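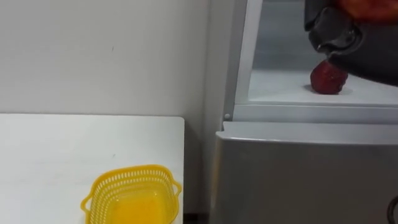

放到忘记为止：Muris 学生公寓合用厨房里的水果与剩菜

“日常生活调查”课程期末项目报告

摘要

住过合用厨房的人大概都有过这样的经历：兴冲冲买回来一袋水果，洗好、摆好，心里想着这周一定要吃得健康一点，等再想起来的时候，皮已经皱了，底下还渗出一小滩汁水。这份报告想弄明白的，就是从“兴冲冲”到“皱了”中间到底发生了什么。我在 Muris 学生公寓发放了40本饮食日记，又在公寓旁边的 Arari 街市场做了观察和闲谈，并在自己那层楼的厨房里称了一段时间被丢掉的食物。结果和我开题时的猜想有不小的出入，后面会慢慢讲。

关键词：合用厨房；食物浪费；购买习惯；保存；邻里

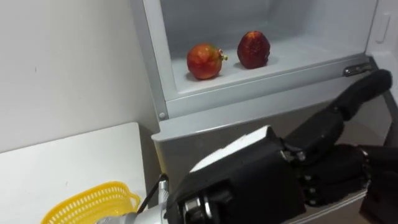 文｜贺思沅

一、为什么想做这个题目

开题的时候我报的原本是另一个题目，跟公寓楼道里的公告栏有关，做了几天就做不下去了，因为公告栏上的东西实在太少，一张合唱团招新的纸从去年12月贴到现在，边角都卷起来了还没有人换。那几天我常常坐在厨房里发愁，一边发愁一边看大家进进出出，开冰箱，关冰箱，把东西拿出来闻一闻，又放回去。看着看着就觉得，这不就是现成的题目吗！

外婆家从来不丢吃的。梨子有一点坏了就削掉坏的地方拿去煮糖水，隔夜饭炒一炒又是一顿，连西瓜皮都要切成丝拿盐腌过，早上配粥。我小时候嫌这些东西不好看，离家以后倒常常想起来。我自己其实也是个丢东西的人，这一点在报告里应该先老实交代：调查期间我丢过半颗卷心菜、一盒没开封的酸奶，还有一把完全忘记了的香菜。所以写这份报告的时候我并没有资格去批评谁，只是很想知道，同样一个人，为什么在家里不会这样，一搬进公寓就变成了另一副样子。

二、做法

饮食日记是一本薄薄的小册子，封面请隔壁设计系的同学帮忙排过版，里面每天留一页，写买了什么、吃了什么、丢了什么，最下面空出几行，想写什么都可以。我请参加的人连续记2个星期。说实在的，记日记是件很烦人的事，记到后半段，不少人的字越来越潦草，有的干脆只写“同昨天”三个字。不过那几行空白处反而越写越热闹，有人画了自己的晚饭，有人抄了菜谱，还有一位同学在上面跟我抱怨室友用他的锅煎鱼，抱怨了整整一页，读得我一个人在屋里笑出声来。

称重只在我住的那一层做。我在水池旁边放了一个带盖的桶，贴了说明，请大家把不要的食物丢进去，每天晚上由我来称。果皮、蛋壳、骨头和茶叶渣另外放，不计入。刚开始有人绕着这个桶走，好像它会告状似的，过了几天就习惯了，还有人特地来敲门问我，长了芽的土豆算不算。（算的。）

市场那边，我主要是跟着去买菜。Arari 街的摊子收得早，下课以后赶过去常常只剩下最后一轮，价钱便宜，品相就随缘了。街口的 Yalçınkaya 果蔬店开到比较晚，店里的人很愿意聊天，从怎么挑瓜一直聊到他们老家怎么晒杏干，我的笔记有一大半是在那里记下来的。因为课程要求，所有访谈都不留姓名，这里也不一一致谢了，但心里是很感激的。

三、看到了什么

先说称重。调查期间我们这一层一共丢掉了3570克本来可以吃的东西。这个数字单独看没有多大意义，我也不敢拿它去推算整栋楼，毕竟桶就放在我眼皮底下，大家多少会收敛一些。更有意思的是里面都有些什么。我以为会是剩饭剩菜居多，因为平时闻到的味道主要是它们贡献的，可称下来最占分量的是生的蔬菜和水果，而且有许多是整个儿的，一口都没有动过。

再看日记，事情就清楚一些了。大家丢水果，很少是因为不爱吃。翻来覆去出现的说法是“忘了”“以为还能再放几天”“想等熟一点”，还有一种说法我特别喜欢，叫“舍不得”。有位同学买了一盒价钱不低的桃子，想留到考完试再吃，当作给自己的奖励，结果考试还没考完，桃子先撑不住了。她在日记里写：“早知道每天吃一个，考试也许还能考好一点。”

剩菜的命运又不太一样。剩菜是有人惦记的，做菜的人记得自己花了力气，隔天总会想办法吃掉，哪怕连吃三顿咖喱。真正危险的是“半份”的材料，半颗洋葱、半罐椰浆、用了一点点的姜，这些东西没有自己的一顿饭可以归属，就在角落里一天天等下去。我那把香菜就是这样没的，当初买它只是为了撒在一碗面上。

还有一样是我没有料到的，就是“客气”。合用厨房里的东西，凡是看不出是谁的，谁也不敢碰，宁可看着它坏掉。日记里至少有好几个人写过同一颗孤零零的柚子，每个人都以为它属于别人，每个人都等着它的主人来领。等到终于有人在群里问了一声，它已经轻得像个空壳，大家才发现谁都说不清它是什么时候来的。我想这种客气本身是很好的，说明大家都愿意尊重别人，只是对柚子来说不太公平。

四、一个小小的尝试
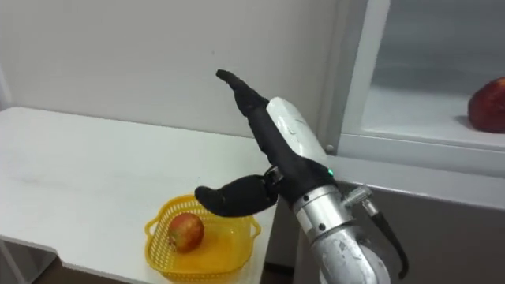
看到这里我就忍不住想动手做点什么。课程本来只要求调查，可老师说如果时间允许，可以在后半段加一个小的改动，看看会有什么变化。我和同层的几位邻居商量了一个晚上，给它起了个名字叫 Riltarance。这个词没有什么意思，是有人在写日记的时候把几个单词写串了行，我们念着觉得好听，就留下来了。

做法说出来简单得有点不好意思：在厨房里留出一块地方，放在那里的东西谁都可以吃，旁边放一叠小纸条，愿意的话写一句话。规则只有一条，放过去的时候东西得是好的。5月10日 星期三那天晚上我们正式开始，我煮了一锅绿豆汤当作庆祝，来喝的人比我想的多，碗都不够用，有人拿量杯盛着喝。

之后的情形时好时坏。头几天大家放得很踊跃，拿的人却少，大概还是不好意思。后来有人在一袋番茄旁边写“今晚不吃它们就要哭了”，番茄当晚就没了，从那以后纸条越写越有趣，有写诗的，有出谜语的，还有人替一根胡萝卜写了自荐信。我把这些纸条都收在一个信封里，打算跟报告一起交上去。

有没有因此少丢一些？坦白讲，我没法给出一个可靠的答案。后半段恰好赶上几门课交作业，厨房里做饭的人本来就少了，前后两段放在一起比并不公平，我在课堂汇报的时候也是这样说的。能够说的是，有几样按照以往的经验会被放到坏的东西，确实进了别人的肚子。另外就是大家开始说话了。以前在厨房碰到，点点头就过去，现在会问一句那个茄子是不是你的，能不能借我一半。

五、做得不够好的地方

日记的样本偏向愿意做饭的人，平时吃食堂和外卖的同学几乎没有参加，他们的冰箱格子里是什么光景，我完全不知道。下次如果再做，我会准备一份更短的问卷，专门请他们来填。

秤也是个问题。我用的是厨房小秤，一次最多称1000克，遇到重一点的日子就得分几次称再加起来，误差在所难免。有一天晚上我从外面回来得太晚，桶已经被清洁的人顺手倒掉了，那天的记录只能空着，附录的表格里用横线标出来了。

还有语言。Yalçınkaya 果蔬店那几次长谈，有些词我听得半懂不懂，回来以后凭印象写下来，可能把原本的意思弄偏了。关于杏干的那一段，我后来带着笔记回店里核对过，改了两处，其余的还没来得及。

六、往后

学期结束以后，厨房里的那块地方还留着，楼下一层也有人来问过我们是怎么弄的，我把说明和空白纸条都复印了一份给他们。暑假里住的人会换掉一批，新搬来的邻居看到纸条会怎么想，我很好奇，九月回来的时候想再去翻一翻。日记本用剩下的几册放在我这里，哪位同学接下来想做类似的题目，随时可以来拿，里面有一本封面沾了咖喱，不影响使用。

附录一：饮食日记样页
附录二：每日称重记录表
附录三：纸条选抄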